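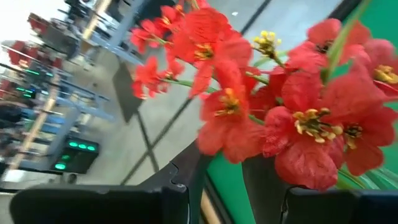

Madder, September: the chalk question

Posted in: Workshop Notebook / Natural Dyes / Reds

Started 7:40 in the morning with the roots already soaking from the night before. The water had gone the color of strong tea with a skin of foam on top, and the whole back end of Skollside smelled like a wet garden. I love that smell. I know opinions in the building are divided.

What I want to settle is the chalk. Our tap water was hard enough for years that we never thought about it, and the madder came out red every time, and we all believed we were very good at madder. Then the new softener went in over the summer and everything since has come out somewhere between brick and carrot. Pretty, some of it! But I have a blanket to match and the blanket is red. The coral end of things, like those artificial flowers, is closer to what we've been getting lately, and I want to be able to go there on purpose and come back again.

Setup

Yarn is the Vimstead worsted, the undyed one, from the older cone. 200 grams altogether, wound into two equal skeins and tied loosely in figure eights (the tight ties left white rings last time, see the onion skin pages, ugh). Scoured both together in the big pot with the plain soap, rinsed until the water ran clear, then alum mordant with a little cream of tartar, both skeins in the same bath so that nothing before the dye can be blamed for the result. Left them to cool in the mordant and wrapped them damp in a towel overnight.

Roots are the Conceição ones, the chopped kind that come in the cloth bag. They're much fatter than the last lot and when you snap a piece the inside is bright orange right up to the bark. I ran them through the old grinder in small handfuls. Note for whoever uses it next: the lid needs holding down, and it throws.

Poured off the first soak water from the roots and kept it in the jar with the blue lid. It's meant to carry away a lot of the yellow. I've never been sure it matters but it costs nothing and the jar might make a nice peach on something.

Then the roots divided evenly by weight into the two enamel pots, same amount of softened water in each. Left pot plain. Right pot gets powdered chalk, a level spoonful stirred into a paste first.

The bath

The right pot changed while I was still stirring! The liquid went from orange-brown to a deep, almost purplish red in the time it took the spoon to go once around. I stood there grinning at it like a kid. The left pot just stayed tea.

Skeins in at the same moment, one per hand, which I'd recommend to anyone who likes getting dye up both sleeves.

Heat up very slowly. The Praltel hot plates don't agree with each other, the left one always runs a bit keen, so I swapped the pots halfway through the warm-up and again later on. The whole trick with madder as I understand it is to keep it well short of a simmer, where the browns start coming out of the root and you can't get them back out of the wool. Below that it's wonderfully patient stuff. Steam just lifting off, no bubbles anywhere, and I could hold a fingertip near the surface but wouldn't have wanted to put it in.

Held it there for 2 hours, turning the skeins every so often with the dowels. Lifted a loop of each to look at every time I turned them, more often than was useful. Early on the left skein was ahead, a lovely clear apricot, and the right one looked muddy and I began to worry about the chalk sitting on the fiber. It passed. By the time the radio had got to the long boring program the right skein had gone properly red, and the left had moved on from apricot to a warm orange and more or less stopped there.

Heat off, lids on, left everything to cool with the wool still in.

Out of the pots, late afternoon

Shook the root bits off outside, which took forever. More than 20 minutes of flapping and there are still crumbs in the middle of both skeins. Next time the roots go in a stocking, whatever it costs in evenness. I keep writing that in this book and then I keep not doing it.

Rinsed in cool water, then a drop of soap, then rinsed again. A little orange came out of the left one, hardly any from the right.

Left skein (no chalk): orange, leaning pink in daylight and more like terracotta under the tubes. Very even. Gorgeous, just not what was ordered.

Right skein (chalk): RED. Full, slightly blue in the shadows of the twist, and when I laid it wet against the blanket corner I couldn't find the edge of it from across the bench. It'll dry lighter, they always do, so no celebrating until tomorrow. Small celebration. I had the last of the ginger cookies.

There's one patch on the right skein near a tie that looks a shade darker. Could be where it sat on the bottom of the pot, could be a lump of chalk I didn't get smooth. Sieve the paste next time.

Still in the pots

Both baths have plenty left in them and I hate to throw out madder. Plan is to run a second lot through each tomorrow, thinner wool, same heat, and see what the exhausts look like. I'd also like to tip a pinch of chalk into the left pot partway through and find out if it can be turned late, or if the chalk has to be there from the start. If it can be turned late then we could pull skeins at different points and get the whole walk from orange to red out of one pot, and I want that shade card very badly.

Left to do: label the blue-lidded jar before somebody drinks it. Snip samples of both skeins for this page once dry, and put one of each in the south window behind card for the fading test. Buy more chalk. Ask whether we can have a tap put in ahead of the softener, and get an old-water skein going for comparison if the answer is yes.

Pots are on the floor under the bench with the lids on, please step around them.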